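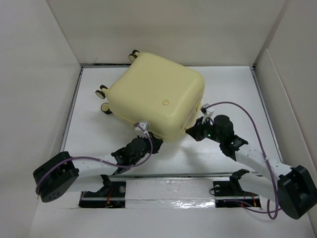
Llevo varios años viviendo en España y todavía no me acostumbro a una cosa: hacer la maleta para volver a casa de mi madre. Para otros viajes meto todo en veinte minutos. Para este viaje necesito tres noches, una lista y mucha paciencia. Este septiembre decidí empezar por el principio, es decir, por la maleta misma, porque la vieja perdió una rueda en la estación y la llevé arrastrando hasta el autobús como se lleva a un animal que no quiere caminar. La nueva tenía que ser rígida, lisa y clara. Es de un amarillo muy pálido, casi de mantequilla, sin rayas ni dibujos, con las esquinas bien redondas y una pequeña chapa redonda casi del mismo color. Las ruedas son negras por fuera y claras por dentro, y van montadas en parejas, cosa que para mí fue importante después de lo que he contado.

Mi amiga Naima Chraibi me dijo que el amarillo claro es una locura, que en el primer aeropuerto ya estará gris. Puede ser que tenga razón. Pero yo he pasado media vida delante de la cinta de equipajes mirando maletas negras, todas iguales, y una vez me llevé la de otro señor hasta la parada del taxi. Me dio tanta vergüenza que todavía me acuerdo de su abrigo. Prefiero una maleta sucia que sea la mía.

La lista la escribo siempre a mano y en dos idiomas. Las cosas que son para mí las pongo en español, y las que son para la familia las pongo en árabe, no sé por qué, me sale así. La parte en español es corta: ropa para nueve días, unas sandalias, el cargador, las pastillas para la alergia, un libro que no voy a leer. La parte en árabe ocupa una hoja y la mitad de otra. Mi prima Chaimae Amrani me manda mensajes hasta la última noche con cosas nuevas. Esta vez quería un molde de silicona para magdalenas, y tuvo que ser de una marca concreta, Flavura, que vio en un vídeo. El molde pesa 310 gramos. Lo sé porque peso todo.

Sí, peso todo, y ya sé que suena exagerado. Compré una báscula de cocina de Varkberg para hacer pan, y pan he hecho dos veces. Para la maleta, en cambio, la uso cada año. Pongo encima cada regalo, apunto el número al lado del nombre y después sumo. El queso para mi tío, cortado y envuelto, 1.000 gramos justos, el señor de la tienda tiene buena mano. Las zapatillas de mi sobrina, 414. Cuando la suma se acerca al límite empiezo a negociar conmigo mismo, y siempre pierde mi ropa. El año pasado llegué con dos camisas y mi madre pensó que tenía problemas de dinero.

Para colocar las cosas he cambiado de método muchas veces. Antes enrollaba la ropa, como aconseja todo el mundo, pero a mí los rollos se me deshacen y las camisas salen como papel usado. Ahora las doblo planas, una encima de otra, con los cuellos alternados. Lo pesado lo pongo en la parte de las ruedas, así cuando la maleta está de pie no se cae todo hacia abajo encima de las cosas delicadas. Los calcetines van dentro de los zapatos. El queso va en el centro, dentro de dos bolsas, y entre las toallas que le llevo a mi madre. Ella tiene toallas, tiene un armario lleno, pero dice que las de aquí secan mejor.

También aprendí a dejar la maleta tumbada y abierta desde la primera noche, encima de la mesa y no en el suelo. Mi espalda lo agradece, y además la veo cada vez que paso y me acuerdo de algo. Como ceno en la misma mesa, durante tres días ceno en una esquina, con el plato al lado de la ropa interior. Vivo solo, así que esto no molesta a nadie.

Lo que todavía no he resuelto es la vuelta. A la ida lo tengo todo pesado y apuntado, pero a la vuelta mi madre cierra la cocina por dentro y prepara los paquetes sin consultarme. Aceitunas, galletas, pan envuelto en un paño, una botella de aceite que según ella no pesa nada. No tengo báscula allí y ella no quiere ninguna. Dice que la comida no se pesa para los hijos. La última vez pagué el exceso en el mostrador y tuve para merendar hasta Navidad.

Si alguno de vosotros conoce un sistema para que el aceite no manche, escribidme en los comentarios, por favor. Yo uso film, una bolsa con cierre y después otra bolsa, y aun así tengo una camisa azul que ya solo sirve para pintar.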